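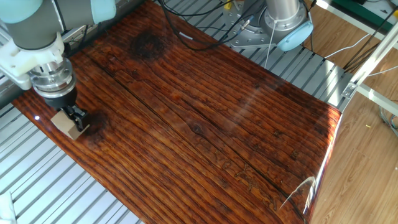 Olel Linen Guest Book and Memory Keeper: My Review After a Whole Summer of Using It

Posted Monday, August 27, 2018

I have bought a silly number of things to stick memories in. Scrapbooks, sticky-page albums, one of those boxes with the little drawers that I filled with ticket stubs and then couldn't close. So when my parents' anniversary was coming up and I got put in charge of "the book" (every family party has a book now, apparently) I spent way too many evenings comparing them before I landed on the Olel.

It's a guest book, but with a twist I really liked. Every right-hand page is lined for people to write on, and every left-hand page is blank and a bit heavier so you can glue something down, or draw, or let the kids go wild. There's a ribbon marker, a pocket inside the back cover, and a box to keep it in. I got the sage green. They also do navy and a sort of oatmeal color that I think would look grubby in a week at my house.

What it cost and how it came

I paid 41 dollars for it, plus shipping, and I'll admit I winced. My cousin Nusrat Mridha got a Witov guest book for her wedding at less than half that. But hers started shedding pages before the thank-you cards went out, so I figured I'd spend the money and see. Mine took eight days to arrive, wrapped in tissue with a sticker on it, and the box had one slightly dinged corner. I didn't bother sending it back. It lives on a shelf with that corner to the wall.

The paper

This was the big surprise! I put out a cup of random pens at the party – gel pens, a couple of fat felt tips, and the good fountain pen my dad refuses to let anybody else touch – and almost nothing came through to the other side. The one exception was a black permanent marker that my nephew dug out of a kitchen drawer, and I can't really blame the book for that. Gel ink does take its time drying, though. Two of my aunts closed the book right after writing and now they each have a nice mirror image of themselves on the facing page. I'd put a sheet of blotting paper in the pocket if you're planning on gel pens.

The lines are wide, which older relatives loved and my friends complained about. People with tiny handwriting will feel like they're back in first grade. I'd still take wide over narrow for a party, especially once everyone's had some punch.

The cover

It's real linen, and it feels lovely, and it picks up everything. I had a frosting thumbprint on the front before dinner was even served. It mostly came off with a damp cloth and there's a faint shadow if you tilt it. If you've got a messy crowd, Cocco makes a similar book with a wipeable cover. I borrowed one from a neighbor to compare and the binding is just as good, but the paper is thinner and kind of slick, so ink sits on top and smears. Depends what bugs you more.

Does it lie flat?

Yes, in the middle. No, at the beginning and end. The first ten pages or so want to flip shut on you, and of course those are the pages everybody writes on first. We ended up using a clean river rock from my mom's garden to hold it down, and she has now decided the rock is part of the gift. After a few weeks of being opened and closed it has relaxed a lot. I wish I'd spent an evening bending it gently before the party.

Gluing stuff in

I used a regular glue stick for the flat things (the invitation, a napkin, some of the little cards from the flowers) and double-sided tape for anything thicker. The heavy pages didn't wrinkle at all. But the spine isn't built for bulk! I got carried away with pressed hydrangeas and now the book fans open like it's been left in the bath. If you want to add a lot of thick keepsakes, look at the Ombridge binder one, where you can move the rings and add pages. It's not as pretty, and it weighs a ton.

Would I buy it again?

I would, and I've got my eye on the navy for a baby shower in January. I'd just order early, put out the pens I want people to use and hide the rest. My parents keep theirs on the coffee table and Mom is still making visitors sign it, including the man who came about the dishwasher. He wrote a very sweet message.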